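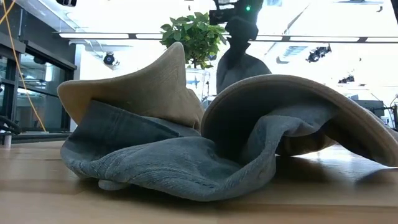 Two cloths in a heap on a wooden tabletop, one tan, one blue-gray.

MOTORSPORT | LONG READ

Print this article | E-mail to a friend

The trouble with upgrade season

Every team in the paddock has a story about the floor that was going to fix everything. It arrives in a crate on a late flight, it gets bolted on behind screens, and by the time the car leaves the garage someone in a headset has already told television that the numbers from the tunnel look very good.

I have stopped writing those numbers down. At Skesa they promised a new front wing would cure the understeer that had dogged the car since the opening round, and for 20 laps of practice it seemed they might be right. Then the track got hotter, the front tires gave up, and the old complaints came back over the radio in almost the same words. The press release that evening called it a day of valuable learning.

Skevunau are the latest to ask for our patience. They spent the first half of the season in the lower midfield and came to Rumadholm with a revised floor, new rear suspension covers and a lighter gearbox casing. They qualified well. They finished well, too, although two faster cars had hit each other at the second corner and a safety car handed them a free stop. By the time the trucks were loaded the word "turnaround" was being used by people who ought to know better.

Atif Jafri, who ran performance analysis for three teams before he went into consulting, isn't buying it yet.

"One good weekend on a smooth track with long corners tells you they have a car that likes smooth tracks with long corners," he told me. "Show me the bumpy place. Show me the cold morning."

He has a point that the team would rather not discuss. Rumadholm was resurfaced in December, and the new asphalt is kind to any car that has to run close to the ground. The next circuit isn't. It has curbs that throw cars into the air and a braking zone where drivers have been complaining about the same ridge for years.

The money doesn't settle the argument either. Skevunau have grown to 949 staff, and around 50 of them work on simulation alone. That is a lot of people to tell you a car is quick. They had most of those people last year as well, when the simulator loved a sidepod design that was gone by the summer break.

Kolář, the smaller outfit that buys its gearboxes in, brought nothing new to Rumadholm except a different brake duct. They scored points. No one at Kolář used the word "turnaround," and I couldn't find anyone there willing to guess where they would finish next time out. Their race engineer shrugged and asked if I had seen the forecast.

Perhaps Skevunau really have found something. The onboard footage shows a driver making fewer corrections through the fast stuff, and the long-run pace held up better than it did in the spring. I would like it to be true, because the front of the field could use the company. But I heard most of this from the same motorhome a year ago, over the same bad coffee, and they were a lap down by the next race.

Last updated in December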